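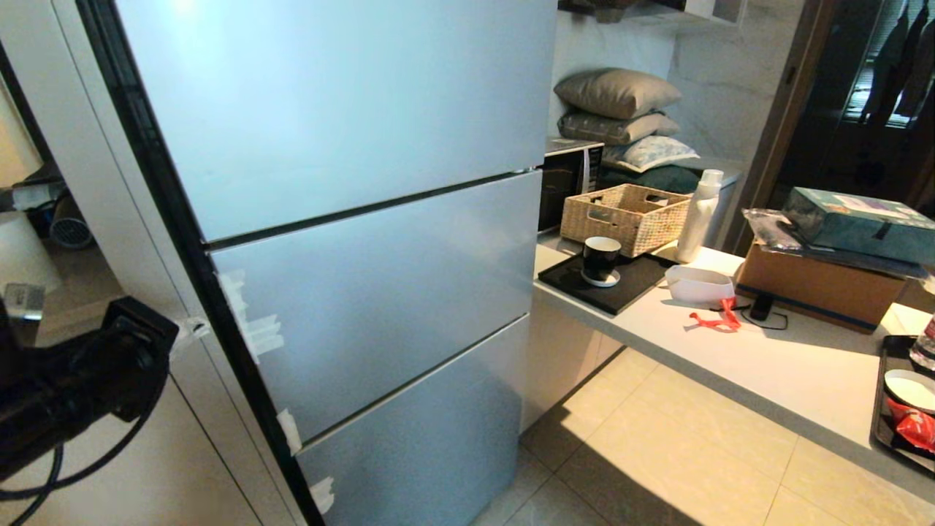 The first thing Leidy Correa does when I walk in is apologize for the pillows. "They don't live there," she says, and then she laughs, because they've been on top of the microwave long enough that she reaches past them without looking. Four of them, all different! "I keep buying pillows for a couch I haven't bought."

We're in her kitchen in Ramthorpe, in a building that went up in 1964, and we're supposed to be talking about how you settle into a small place without spending a fortune. Mostly we end up talking about the refrigerator.

It's light blue and it's tall, with one big door on top and two drawers underneath, and I loved it right away. Leidy got it secondhand for $363. "I had a whole spreadsheet of white ones," she told me. "Sensible white ones. Then I saw the blue and closed the laptop."

I asked about the bits of tape still stuck along the side of the doors (I have the same thing on my dryer, so no judgment). "Oh, that's from the move," she said. "They taped everything shut, and the tape came off in little pieces, and then I got hungry and made eggs." She has tried warm water and dish soap. Her neighbor, Moataz Ramadan, swears by cooking oil left on for a while and then wiped with a rag. "He's offered to come do it himself. I think it bothers him more than it bothers me."

The drawers took some getting used to. Her old place in Hudholm had a fridge with shelves all the way down, and for the first couple of weeks she kept opening the wrong one. "I'd be standing there with a carton of milk, pulling out the drawer with the peas in it."

The rest of the kitchen is white, the cabinets and the long counter both, with a marble-patterned wall behind. Leidy keeps the counter pretty clear. There's a wicker basket toward the back with handles cut into it, and a spray bottle right beside it. "The basket is for whatever I'm holding when the phone rings," she said. "Keys, mail, batteries. I empty it when I can't find something."

And then there's the black tray with her black mug on it, which she's very firm about. "The mug goes on the tray. If I let it wander, I have cups all over the apartment by dinner."

So what's next? A couch, she hopes, by December. She has $700 put aside and a bolt of fabric picked out. I asked where the pillows would go once it arrives.

"On the couch," she said. "Well, 2 of them."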